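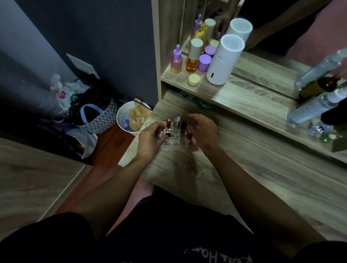

Photo: Larell home recording, tidy-up series. Courtesy of Jarura.

Larell Head Rig — wearable recording kit for hand tasks

In stock. Ships with strap set M/L. Sold by Jarura direct and through Bensaid.

Quick version: a head-worn camera kit for recording people doing ordinary jobs with their own two hands, at home, at their own desk, so you can train a manipulation policy on it. No robot needed on site. No motion capture suit. Put it on, press the button, do the job, press again.

Sorting lipsticks into a clear organizer is the kind of job we mean. Small parts, see-through walls, one hand placing while the other stays close by. Hard to get in a lab, easy to get in a bedroom.

What you get

Head unit with camera, on a padded band
Belt pack with battery and storage
Cable, head to belt, with a breakaway joint
Second battery
Strap set, medium and large (small on request, no charge)
Calibration board, folded, matte
Printed quick card, wipe clean
Carry case

Not in the box: the labeling software (see Breltetti below), a phone, a charger plug for your country. The charging cable is in there. The plug is not. We get mail on this every week so please read twice.

Who buys it

Small labs, mostly. Teams training two-arm systems who have a teleop station already and can't get enough variety out of it. A teleop station sits in one room with one table. People's homes don't look like that room. Mirrors, cluttered shelves, bottles lying on thier side, bare arms, sleeves, odd light. If your model has only ever seen a plain bench, it'll show.

Also some companies doing hand tracking, and one or two university courses that use the kit for student projects. For courses ask about the loan rate, Els Kramer handles it.

How a recording goes

1. Charge both batteries. Belt pack light goes steady.
2. Band on, level, just above the brows. Long hair goes under the band, not over.
3. Hold the calibration board at arm's length, tilt it slowly left, right, up, down. Belt pack beeps when happy.
4. Both hands down on the work surface for a moment. Start marker. The segmenter looks for it, don't skip.
5. Press. Do the task at your normal speed.
6. Hands down again. Press. Done.

One task, one take. Don't chain jobs together, the labels get messy. If you drop something, pick it up and carry on. Drops and retries are kept and tagged, the learning side wants them. Only scrap a take if the hands were out of view for most of it or somebody walked in who hasn't signed.

Tasks that work well with the head view

Putting cosmetics into a divided holder
Closing jars and bottles, matching lids
Folding small cloths
Sorting cutlery
Packing a toiletry bag
Loading pens, brushes, small tools into cups

Less good: anything above head height, anything on the floor unless you kneel, anything with your face right up to it. Threading needles, no. We tried. Wael Abdel Rahman has the footage if you want a laugh.

Mounting angle

The camera tilts down in fixed clicks. Two clicks for seated at a desk. One for standing at a kitchen counter. Zero is for walking around and you probably don't want zero. The thing to check is both forearms come into view from the bottom and the hands land near the middle when you reach for the work. If you see mostly wall, add a click. If you see mostly shirt and knees, take one off. A bit of shirt is fine.

Write the click number on the session sheet. Please. Cleaning up a batch where the tilt changed halfway and wasn't written down took Hatem El-Sayed most of July.

Reflections and clear objects

Asked a lot, so its own heading.

Mirrors: keep them. A mirror behind the desk gives you a second set of bottles and a hand coming from the wrong direction, and a hand detector will happily box that one too. Useful training material as long as it's labeled. In Breltetti there's a "reflected" flag for hands and for objects, tick it during review. If you leave it unticked you get phantom third hands in the export. What you do need to check is whether a mirror shows the wearer's face or another person. If so, run the face blur pass before anything leaves the belt pack.

Clear plastic: acrylic holders, spray bottles, jars. Edges catch the light and the rest mostly vanishes. Don't put tape on them to help the camera. Turn exposure lock ON once the desk is in view, this stops the picture pumping every time an arm moves across. Depth is not reliable on clear plastic from this or any kit we've tried, so we don't sell a depth add-on and won't pretend otherwise.

Frosted and tinted glass is generally easier. Shiny caps and metallic tubes, mixed.

How many takes

Depends on your policy and we're not going to promise a success rate on your arm. What we can say is how our own tidy-up series is put together. 100 takes per task to start with. 20 of those held back for checking. Then look at where it fails and go record more of that, with other people and other desks. More desks beats more takes at the same desk. The full series stands at 4,000 takes across all tasks and is licensed separately, ask for the terms.

Vary these between takes:
Starting layout of the objects
Which slot or compartment gets filled first
Seated height
Time of day
How much other stuff is standing around

Leave these alone within a session:
Tilt clicks
Exposure lock setting
Band position (if it slips, redo calibration)

Don't clear the desk first. Contributors love to clear the desk. The trash bin, the bags by the wall, the skincare on the shelf, leave it where it lives. Just move anything with a name, address or card number on it, and put prescriptions in a drawer.

Getting the data out

Plug belt pack into a computer. Shows up as a drive. One folder per take: video, motion log from the head unit, calibration file, a small text file with the task name and the tilt. Task name is whatever was picked on the belt pack menu, so set the menu up before handing the kit to a contributor. No cloud account. Nothing uploads by itself.

Breltetti is the review and labeling program. Separate license, yearly. Does segmenting by start and end marker, left/right hand tags, contact moments, drop and retry tags, the reflected flag, face blur. Writes out plain files you can load into whatever training code you have. You can use the kit without it, some people do, you'll be writing your own segmenter though.

Hand pose is estimated after the fact from the video. The kit doesn't measure fingers directly. Where fingers curl behind a back row of something, or behind the object being held, the estimate gets a low confidence mark and you decide whether to keep those frames. To map human hands to a parallel gripper we supply a small script that takes thumb and index as the two jaws. Works okay for pinches. Not for anything that needs the whole hand. Cúc Mạch wrote it and answers the mail about it.

Consent and contributors

Sheet templates are in the case lid and as files. One for the wearer, one for anybody else in the household. Wearer can ask for a take to be deleted on the spot: hold the button until two long beeps. Can't be undone, that's on purpose.

Remind people what they're wearing ends up on video. Printed shirts, shorts, tattoos, rings. All ok if they're ok with it. Talk it through before the band goes on.

Audio is off as shipped. Leave it off unless you have a reason.

Comfort

Weight on the head is low as the battery sits at the belt. Still, take breaks. Band pads come off and go in a cold wash, no dryer. Replace pads between contributors, spare pads sold in packs. Glasses fit under the band. Big earrings snag the cable, take them out.

Known issues

Menu sometimes shows the last task name after a battery swap. Scroll once and it refreshes. Fix is in the next firmware.

Breakaway joint is stiff when new. Work it open and shut a few times beforehand.

Large strap runs large. If between sizes go medium.

Calibration board creases if you fold it the wrong way. Follow the printed line.

Bundles

Single kit — one head unit, everything listed above
Pair kit — 2 head units, one shared case, for recording two people in the same week without mailing things back and forth
Pair kit plus Breltetti, one year

Prices on request, they differ by country and Bensaid sets its own. Course loans go through Els. Bulk orders to Abdelilah Berrada, put the quantity and the country in the subject line or it'll sit.

Returns

Unopened, full refund. Opened, we check it over and refund less the pads. Wipe the storage before you send it back, menu, then Erase All, then wait for the light. We erase again on arrival but don't rely on us for that.

Spare parts: pads, cable, breakaway joint, battery, calibration board, strap set (say which size). All on the parts page.

Page updated 18 May 2025. Older strap photos removed, new ones coming.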